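Posted in April by Everett Halvorsen
Print | E-mail

So the Gemgate boys finally won one away, and of course it was the Wednesday night game I nearly skipped. Pumudport is a 40 minute drive and it was bucketing down when I left work, but Sunil Navaratnam had already bought the pies so I was stuck with it.

First half was rubbish. We couldn't string three passes together and their big centre forward had the ball in the net before I'd found my seat (offside, thank goodness).

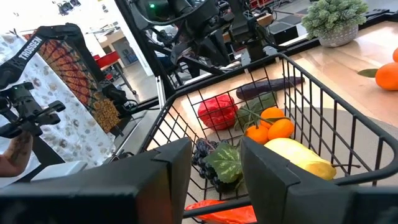 Then Gavalas came on at the break and it was a different game! He's only 30 but he plays like an old head – never hurries, always has a spare man to find. His goal came off the left boot, low and hard, and I'm still hoarse. Crowd was 437, and I reckon 400 of them went very quiet.

Husteo at home next. They beat us twice last season and I haven't forgiven the second one – that was never a penalty.

© Everett Halvorsen | Contact | Back to top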